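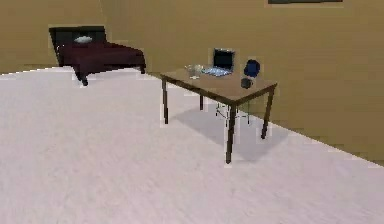
Room render: beige-tan walls, pale grey-white floor.

Korum Interior Wall Paint, Flat Matt
Manufacturer: Girnetti
Supplied by: Trorkedgate Decorating Supplies

Product overview

Korum is a water-based flat matt paint for interior walls and ceilings. It is intended for new plaster, lining paper, plasterboard and previously painted surfaces in dry rooms. It is not suitable for floors, worktops, shower areas or exterior use. For kitchens and bathrooms see Kahsay Wipeable Matt, which can be tinted to the same colours.

Technical data

Finish: flat matt
Binder: acrylic copolymer
Thinner: clean water only
Touch dry: 90 minutes at 20 °C
Recoat: 4 hours
Full cure: 7 days
Application: brush, roller or airless spray
Pack: plastic tub with resealable lid

Drying times are longer in cold or humid rooms and on surfaces with low absorption.

Surface preparation

Surfaces must be sound, clean and dry. Remove loose paint and old wallpaper paste. Fill cracks, allow the filler to harden, sand flush and remove dust. Spot prime filled areas, otherwise they may show as dull patches under side light.

New plaster must be fully dry and uniform in colour before painting. Apply a mist coat of Korum thinned with up to 20% water. Do not thin the finish coats for brush or roller. Gloss and eggshell surfaces should be abraded and spot tested for adhesion.

Application

Stir thoroughly with a flat paddle. Do not shake. Cut in along edges and corners first and roll the wall while the cut edge is still wet. Finish each section with light strokes in one direction. Two coats are normally required. A strong colour change may need a third.

Where more than one tub is needed, check that the batch numbers match, or box the tubs together in a larger container. Touch-ups from a different batch may be visible on long unbroken walls.

Cleaning and storage

Clean tools in water straight after use. Keep the tub upright and protect it from frost. Do not wash painted walls until full cure. After that, marks may be removed with a damp soft cloth. Hard rubbing will polish the surface.

Ordering

Tinted paint is mixed to order and cannot be returned unless faulty. Colours shown on screen are a guide only. Order a sample pot before buying for a whole room. The older solvent-based version was withdrawn in October and is not compatible with current tinters.

Page updated Sat 27 April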